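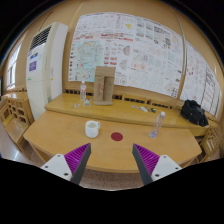 Waltraud Wyss would not put a machine on bottle and mug duty in her own staff room yet, and said as much when Gilchrist asked for comment on the second round of Dureo results: an arm that clears the empties but leaves the half-full mug has left her the job she minds.

GILCHRIST RELEASES DUREO 2 RESULTS ON TABLE CLEARING

Gilchrist has published the results of Dureo 2, a study of whether a two-finger gripper can clear a shared table to the standard expected of a person on kitchen roster. The short answer is partly. Empty plastic bottles are handled reliably. Open vessels containing liquid are not, and small flat items remain the main source of failed grasps.

The training set consists of 3,651 demonstrations performed with hand-held grippers. A further 132 were discarded at labelling, mostly where the object had left the camera's view before release.
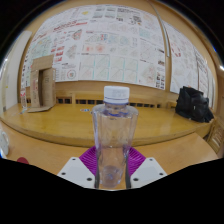
By Yuto Furukawa, Gilchrist
December

Clear bottles were included early in the program. Transparent walls take on the colour of whatever is behind them, and a bottle without a label offers few fixed features for estimating depth. The Dureo 2 policy locates the cap first and works down from it. Ribbed pads were retained from the previous round after flat pads let light bottles rotate in the grip.

Bench testing of the learned policy used 100 consecutive runs per object class, with no resets permitted mid-run. A run was scored as failed if the object was dropped, tipped or set down outside the marked zone. Per-class results appear in the technical annex. Gilchrist is not publishing a combined score, as the classes differ too much in difficulty for an average to be meaningful.

Dureo 2 does not cover wiping, sorting of recyclables or work beside seated people. Cycle time is slower than a person's in every class tested. Savovora will supply revised fingertips for flat objects, and trials on the Flillia shop floor will follow once those have been fitted and recalibrated.

The annex and labelling guide are available on request from the Gilchrist media office.

This site uses cookies to remember your preferences and measure traffic. Manage settings | Accept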